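Drasedell Veterans Rugby: Questions We Keep Being Asked

Last updated May 6, 2023

If you are thinking of joining the over-35s, please read this before ringing Irfan Chin. He is a patient man, but he has a job.

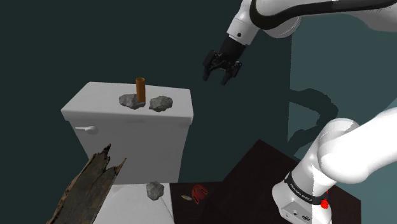
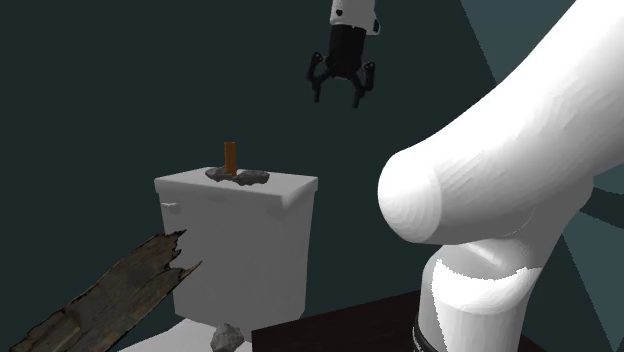
Do I need to have played before?
No. Several of our regulars took up the game in middle age and a couple still appear to be deciding whether they like it. Come to two training sessions and we'll find you a position. If you are slow and wide it will be prop. If you are slow and narrow, we'll have a chat.

How fit do I have to be?
Fit enough to jog a lap of the pitch and complain at the same time. Our oldest player is 64 and finishes most matches, often ahead of the backs.

Is it full contact?
Yes, with some local changes. Scrums are uncontested once either side runs out of front row players, and anyone in gold shorts may be held but not tackled. Please don't buy gold shorts to get out of being tackled. You have to be old enough.

What does it cost?
Membership is £81 for the season, which covers insurance, pitch hire and your share of the food we give visiting teams. Match fees are on top. Ivars Kļaviņa collects them in the bar and has an excellent memory.

What kit should I bring?
Boots, a gumshield and shorts in any dark colour. We supply the shirts. They come from Vendano and were ordered in a more hopeful year, so the larger sizes go first. Studs get checked by the referee before kick-off.

When does the season start?
Training starts at the end of summer. The fixture everyone wants to play in is the Surkinov Plate in November, away, usually in sideways rain. We lost the last one 54-12 and sang all the way home.

Will I get a game?
Almost certainly. We have never turned up with too many players. If it does happen we use rolling substitutions, and you'll be amazed how quickly people volunteer to come off.

What if I get hurt?
There is a first aider at every home match. Tell the referee about any knock to the head, come off, and stay off. This is the one thing on the page we are strict about, and being the only available hooker makes no difference.

Can my family watch?
Of course. Children are welcome on the touchline, although the language from the second row can be educational. Dogs on leads, please, after the Pasaribu match.

How do I pull out of a fixture?
Message the captain by the evening before. Texting "hamstring" from the car park doesn't count.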